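Zandeck is a translation and language school on the second floor of the old grain exchange in Dremumcombe. We teach evening and weekend classes to adults, and we translate documents for people and small businesses in the area. The school has been open since Hemant Thakur rented one room here and put a card in the window offering Hindi and English lessons. He still teaches the Sunday beginners' group.

## What we teach

We run courses in English, Hindi, Persian, Spanish and Finnish. Each course has four levels. Most students start at level one, but if you already speak some of the language you can come in for a short talk with a teacher and we will place you. There is no written test.

Classes meet once or twice a week for 40 weeks of the year. We close in August and for two weeks in winter. Groups are kept to 12 people. If a group fills up, we start a waiting list, and if the list gets long enough we open a second group at a different time.

Persian is our second-largest course after English. Kourosh Mazandarani built it from scratch and wrote the reader we use at levels two and three. It follows a family named Tehrani through moving house, a wedding and a long argument over a car. Students from years ago still ask him how the argument ends. The reader is printed in town and sold at the front desk.

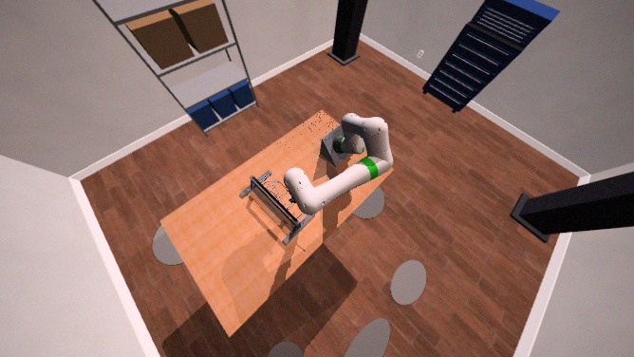
Finnish is the newest course. It began as a reading group called Arska that met on the landing outside our office. The group still meets, now in Room 4, and you don't have to be enrolled to join it. Bring a dictionary if you have one.

## Translation work

We translate birth and marriage certificates, school records, letters, leases and manuals. Every translation is done by one person and checked by another before it goes out. Short documents usually take three working days. Longer ones are quoted by the page, and we will tell you the date before you pay anything.

We do not take on court interpreting or medical work. If you need either, call the office and we will give you a list of people who do.

## The library

Our lending library has 3000 books, most of them given by former students. Anyone enrolled in a course may borrow up to four at a time for a month. There is a good shelf of children's books in Hindi and Spanish, and parents are welcome to borrow those too. The Finnish shelf is short. We would be glad to have more novels for it, and grammars printed in any decade. 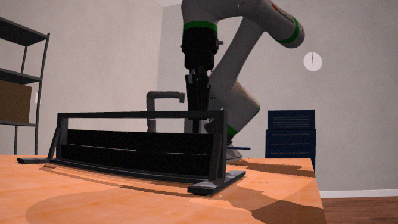 Please return books to the front desk and leave the shelving to us. We sort by language first and then by author, and poetry has its own case by the window.

## Fees

A full-year course costs $400, payable at once or in four parts. The fee covers the class and use of the library. Textbooks are extra. If you have to stop before the fifth week, we refund what is left. After that we can move you to a later course but can't return the fee.

## Finding us

Use the side entrance on the market side of the building. The front doors belong to the offices downstairs and are locked after 5 p.m. There is an elevator to the left of the stairs. Street parking is free in the evening, and the bus stops across the road.

Enrollment for the fall courses opens in April. You can sign up in person at the front desk or by mail to Box 2759, Dremumcombe. Please include a daytime phone number and the level you think you are.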